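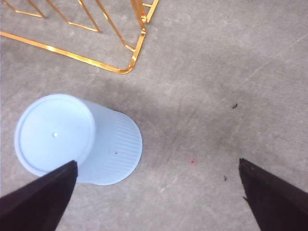
LIRIK PUBLISHES ITS FIRST GUIDE TO THE SHARED OFFICE KITCHEN, WITH APOLOGIES TO WHOEVER OWNED THE YOGURT

Survey of 3,753 office workers finds broad agreement that the dishes are somebody else's

Lirik, the workplace publisher best known for its wall planners, will release a short book this June on the one room in the building that has no manager. "Whose Spoon Is This?" is a 20-page guide to sharing a kitchen with people you did not choose, and it comes with a magnet so it can be stuck to the refrigerator and ignored there.

The guide draws on a survey of 3,753 people in 314 offices, carried out for Lirik by the research firm Ridico. Respondents were asked to rate their own kitchen habits and then those of their coworkers. Most gave themselves high marks. Their coworkers did less well, which is a hard result to square with the first one, and Ridico was asked to check it. The numbers stood.

Other findings include a strong dislike of passive-aggressive notes, expressed in some cases by people who had written one that week. Fish in the microwave remains the leading complaint. Second place went to the person who finishes the coffee but leaves enough in the pot to claim otherwise.

"We started out wanting to write rules," said Gizella Vörös, editor of the guide. "Then we looked at the rules people already had taped to their cupboards, and they were longer than our lease. We ended up cutting ours to four. One of them is just 'rinse it.'"
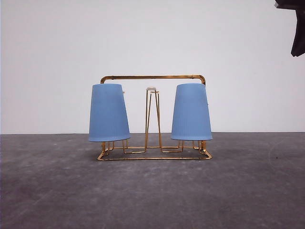 Two cups hang upside down on a gold-colored wire mug rack.

The remaining three rules cover labels, leftovers and the sponge. The chapter on the sponge is the longest in the book and was reviewed by a lawyer. A section on cups suggests giving them a regular place to go and accepts that a certain number will spend their lives on a desk near the window, growing things.

Lirik tested an early draft in its own kitchen at the Somogyi Building, which it shares with Gisico, an accounting firm on the same floor. Relations between the two had been strained since an incident involving a birthday cake. Both sides now describe them as cordial. The cake is not discussed.

"I'd like to say the guide changed everything," Vörös said. "The dishwasher gets emptied more. I still hide my good knife."

The guide will be sold through Lirik's website and office supply stores, singly or in packs for larger buildings. A poster edition is also planned, in type large enough to be read by someone walking quickly away from the sink.

Review copies and the full survey results are available on request from the Lirik press office.

About Lirik
Lirik publishes planners, handbooks and signs for offices. Its staff kitchen has one working burner.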